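Plerkeck lifting straps, four months in

I've put off writing this because every time I think I've made up my mind about these straps, something changes it. But I've had three emails asking and Fergus Purves won't stop borrowing them, so let's get it done.

Quick background for anyone new. I pull conventional, I have small hands, and my grip gives up long before my back does. I used chalk only for years (stubborn!) and then Krisztina Lakatos at my gym lent me her old cotton straps for a block of high-rep Romanian deadlifts, and I couldn't believe how much more work I got done. Hamstrings in bits for days. So I went shopping.

The Plerkecks are the figure-8 kind. You put your hand through one loop, pass the strap under the bar, and put your hand back through the other. No winding, no fiddling, you're on the bar in two seconds. They come in three sizes and you really need to measure your wrist, as the medium was far too long for me and left the bar hanging off my fingertips. I swapped them for smalls and the exchange was painless, though I did have to pay the postage back, which I grumbled over.

Comfort first. The padding is thick, nearly too thick at the start, and for the first couple of weeks they felt like wearing oven gloves. They do soften up. By May I'd stopped noticing them except on the heaviest sets, where the edge still digs in a bit below the thumb. I tried them over wrist wraps and hated it, but Boris Ďurica does that every session and swears by it, so go figure.

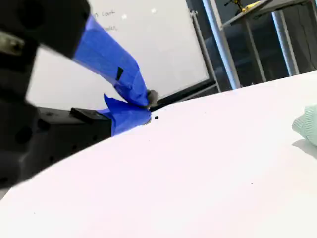
Blue tape, crumpled and creased.

Stitching next, and I've got one moan. A thread came loose on the left strap around week six. I snipped it, sealed the end with a lighter and it hasn't moved since, but at this price I'd like it not to happen at all. The right one still looks new.

How do they hold? Brilliantly. My best pull in them is 463lbs off low blocks, and I never once thought about my hands. Shrugs and heavy rows are lovely too. What they're no good for is anything where you might want to let go in a hurry. Please don't do cleans or snatches in figure-8s, you're attached to that bar whether you like it or not! For those I go back to chalk and a hook grip.

I also had a pair of Gakila lasso straps for comparison. They're thinner, cheaper, quicker to stuff in a bag, and better if you like to adjust between sets. They slip on me once I'm past eight reps with sweaty hands, though. If you train mostly in the middle rep ranges you might well prefer them.

Washing: cold, by hand, hang them up. I put mine through the machine once and the padding went lumpy for a fortnight.

So, 4 out of 5 from me. I'd buy them again, in the small, and I'd still do my warm-ups without them so my grip doesn't go completely soft. Fergus, I want mine back by squat night.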